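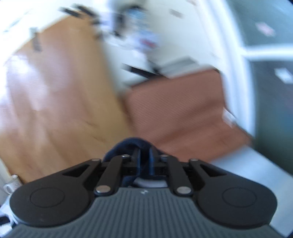 Mid-swing across the front room, with a bunch of navy fabric in the jaws and the rug going past underneath.

I never meant to have a hobby that lives on the living room floor. My shed in Elerbridge has no heating and one socket, so by September the whole business had moved indoors, and I've been stepping over bits of gripper ever since.

The plan is easy enough to say out loud. I want a machine that picks clothes up off the floor and puts them somewhere better. Before you can teach a machine to do that you need a hand that works, and before you trust the hand you ought to carry it about yourself and grab things with it. So that's my evenings now! Up and down the boards, pinch, lift, swing, drop, write it in the notebook.

Cloth is a pig to pick up. A mug is always the same shape, but a jumper is a different shape every time you let go of it. My first set of fingers came to neat little points, which looked marvellous and poked the fabric away from me like someone eating peas with a fork. The ones I'm using now are narrow flat plates that meet in the middle, and they just get on with it.

The linkages took far longer. Each side has an arm and a bracket turning on metal pins, and if one side is even slightly stiff the plates close off-centre and your sock shoots out sideways. I rang Nosipho Hendricks, who I know from the shared workshop at Pradine, and she had me take the lot apart on her bench (again) and ream every hole by hand. It took until gone 11pm and cost me a bag of chips. She was right, annoyingly.

I've spent £309 so far, and a painful slice of that went on pins I ordered in the wrong length. The notebook is up to 737 grabs. I've promised myself 2000 before I bolt the thing to an arm, partly to find out what wears first - my money is on the pivots - and partly because I haven't got an arm yet. There's a second-hand Ostapchuk I've got my eye on, if the seller ever answers.

Speed is the next job. Creeping along, I hardly ever lose anything. Swing it round quickly and heavy stuff starts to slide, towels worst of all. Nosipho reckons a thin rubber facing on the plates would sort it, and she's got an offcut from an old Indov conveyor belt that she'll swap me for 40 of my wrong-length pins. I'm taking them over to her tomorrow after tea.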